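The bread phase, week whatever

So I have gone back to baking bread. I know, I know, I swore off it after the rye thing. But my neighbor Viola Messina came by on Wednesday with a jam jar of starter and a look that said I wasn't getting out of it, and now I'm up at six in the morning poking dough like it owes me money.

The starter came to her from a place called Caputo, a tiny bakery near her sister's, and it's 19 years old if you believe the guy at the counter. I sort of do? It smells like green apples and it doubles way faster than anything I ever grew on my own windowsill. I feed it before coffee and again after dinner, same flour every time (Kinditska whole wheat, the one in the brown sack), and so far it has forgiven me for the night I forgot it completely.

My first loaf was a brick. A good-smelling brick! I followed the recipe, which wanted 79 percent water, and I just don't have the hands for that yet. It spread all over the counter and stuck to my sleeves and I ended up scraping it into the pan with a ruler. My husband ate two slices with a lot of butter and said it was "very real bread," and I have been thinking about that sentence ever since.
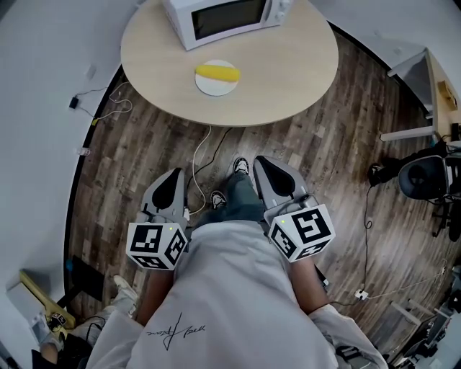
Second loaf, I cut the water way back and let it sit in the fridge overnight, 17 hours in the end because I slept in. Huge difference. It held its shape, the crust crackled when it came out, and there were actual holes in the middle. Not big dramatic ones, but holes! I took it next door still warm and Viola cut it too early and I didn't say a word.

What I'm still fighting with is the oven. It's an old Tanberg that came with the house and the dial is basically a suggestion. The back left corner runs hot, so I turn the loaf halfway through, and I've started putting a tray on the lowest rack so the bottom doesn't scorch. If anyone has a trick for steam that doesn't involve throwing ice cubes in there and screaming, please leave it in the comments.

Dario Marras wrote under my last post to ask if you can do all this with plain supermarket flour. Yes, totally, my best pizza crust ever was the cheap stuff. I'd go easy on the water though, and give it longer to rise if your kitchen is as cold as mine was in April.

Next up is the olive one. I already bought the olives - and ate half of them - so I need to go back to the store first.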